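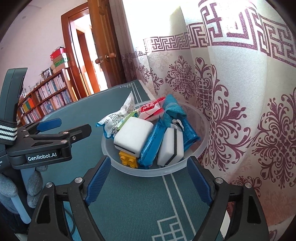 Bowl as of Sunday, before sorting.

drundness88
Every surface in this house grows a bowl. Contents so far: two sponges, a turquoise cloth, a yellow toy block, glue, and packets I've stopped asking about. My plan is to tip it all out and give the bowl back to salad. Talk me down.

Mamico
Don't tip it. The bowl is working. You know where the glue is, and that puts you ahead of my entire household.

irska_91
Disagree. Sponges live at the sink. Once a sponge moves in with the stationery you have a junk drawer with no drawer.

Mamico
They look like spares to me. Spares can live anywhere.

irska_91
Under the sink. Anywhere under the sink.

Uthai Nuchit
We've had one of these since 2000 — same bowl, and I suspect the same rubber bands at the bottom. Put a lid on it and call it storage.

drundness88
A lid means I'd have to find the lid.

irska_91
Check the other bowl.

drundness88
Fine. Sponges to the sink, block back to the kid, glue stays. The blue packets get one more week.

Mamico
So the bowl stays too. Noted.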